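Keeping a White Table White

Grevorico Home Notes — Friday, December 30, 2022

A white table is a fine idea until someone eats beets near it. Ours has survived 2 years and one fondue.

Daily wipe

Warm water, one drop of dish soap, soft cloth. Dry it right away or you'll be admiring the streaks until dinner.

Coffee rings

Make a paste of baking soda and water, leave it on for 60 seconds and rub gently. Scouring powder takes off the ring and the finish together.

Crumbs along the edge

An old toothbrush — retired, please — gets them out.

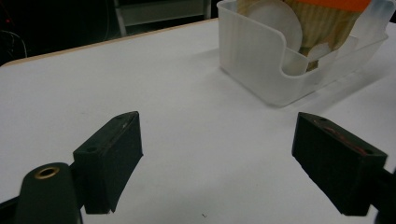
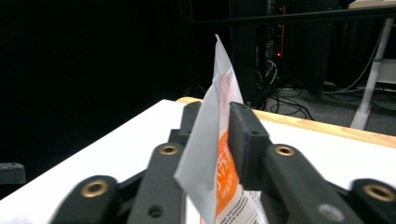
Ink

Dab with rubbing alcohol on a cotton ball. Test it underneath first, where only the dog will judge you.

Hot pans

Use a trivet. A folded dish towel is a trivet for optimists.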